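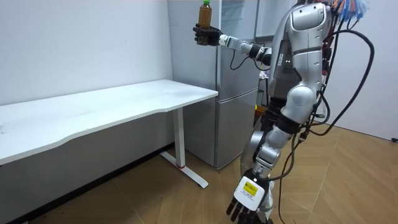

BRISTVILLE, April 2018 - Staff at the Larnance office on Donnelly now get their afternoon drinks from a robot. Humanoid type, two arms, supplied by Varnitz. On trial until July.

It picks up bottles from the break room and takes them to desks, 66 on a normal day. That used to fall to the front desk team, who also stocked the fridge and did the mail.

Office manager Ghada Najjar said no jobs are going. Two of her people have moved to visitor bookings full time. "They were glad to be off the drinks run, mostly," she said. "One of them misses the chatting."

Not everyone is sold. Some of the 108 staff have complained its slow, and the cables mean somebody has to walk behind it. Najjar has asked for a shorter route and a later start, after the lunch rush.

Larnance will decide in July wether to keep it. A staff survey goes out before then.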